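Visit report: Orkden shared workshop, Gananham
Mar 31, 2024

The Gananham group builds its hand-held grippers in a rented unit and tries them out at a member's home. We saw both in one afternoon. The current build has two upright yellow fingers in an open black mount, over a rounded housing with two lenses. Parts cost $145 per gripper, screws included.

First trials: a denim jacket on the bed

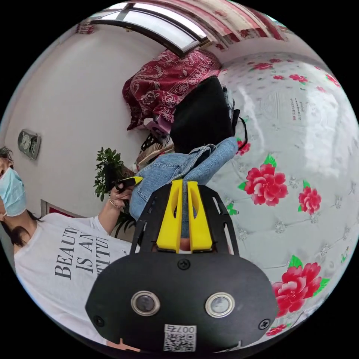 Ortuño asked whether the finger gap could be set wider for padded coats. The builders said a wider mount is drawn but not printed yet.

Folding is the main use they have in mind. The log held 3,536 grasps since January – mostly clothes, with a few towels. Jeans come up often, as a thick fold is a fair test of the slotted fingers.
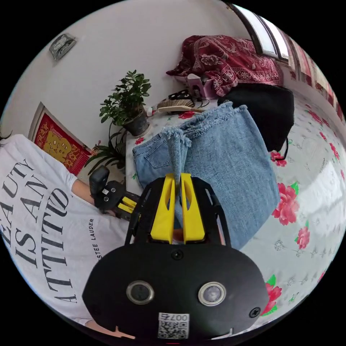

Getting there
The unit is behind the Festix store, 2 flights up. Visits are limited to 4 people, so write ahead. Parking is poor – take the bus.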